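Hand-held gripper (Sekeck pattern)

The Sekeck hand-held gripper is a two-finger tool carried by a person and used to record handling tasks for later use in training robot arms. It was drawn up by Eetu Laitinen and Elspeth Moncrieff at the Imrie workshop and is normally used in pairs, one in each hand. This article covers the assembly, daily setup and upkeep of the tool. For the software that reads the recordings, see Plostar.

Construction

Each gripper has a body, a trigger handle, a linkage and two fingers. The linkages are black and turn on round-headed screws. The inner face of each finger carries a soft ribbed pad, which is the part that touches the object and the part that wears out first. A camera sits above the linkage and looks forward past the fingertips, so that both pads stay in view through the full travel of the jaw.

The fingers are driven by the trigger alone. There is no motor. A return spring in the handle opens the jaw when the trigger is released.

Setup

Before a session the operator checks that the two fingers close evenly and meet along the whole length of the pads. If one finger arrives first, the linkage screws on that side are backed off, the jaw is closed by hand, and the screws are tightened again with the jaw held shut. Haworth's setup notes give a limit of 2 mm for any gap left at the tips.

The camera is then focused on an object held at the fingertips and locked. A short calibration recording follows, in which the jaw is opened and closed 5 times at slow speed. It must be repeated whenever a pad or a screw has been changed.

Small, flat and linked items are the usual choice for checking a pair of grippers, as they show up uneven closing that a cup or a block would hide. Jewelry is often used, laid out on cloth.
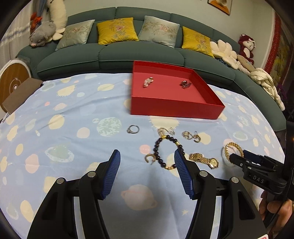 Open jaws over a beaded bracelet, with a second gripper at right.

Thin chains and rings are picked up at the very tips, where play in the linkage has the most effect. A bead that rolls out sideways as the jaw closes usually points to pads that are not parallel. Soft cloth lets the fingertips press slightly below the object, but a loose sheet can be pinched along with it and should be pulled flat between attempts.

Maintenance

Pads are wiped with a damp cloth after use and left to dry with the jaw open. Lint collects in the ribs and is removed with a soft brush. Solvents are avoided – they harden the pad and loosen the adhesive behind it. Pads are replaced as a set, both fingers together, after 35 hours of use or when the ribs are worn smooth at the tip.

The linkage screws work loose over time. Archie McIver's revision of the service sheet, dated 08/06/2022, added a thread-locking compound and a check of every screw at the start of each session. The earlier sheet had called for a check in April only, as part of the yearly service.

Common faults

A jaw that sticks halfway is nearly always caused by an overtightened screw. A jaw that opens slowly has a tired return spring, and the handle must be split to reach it. Drift in the recorded jaw width, with no visible play, is usually traced to a camera that has shifted in its mount.

Variants

The Utine version has a longer handle and a stiffer spring. Its pads fit the standard fingers, but its screws are longer and must not be swapped.

See also

Plostar
Parallel-jaw gripper
Return spring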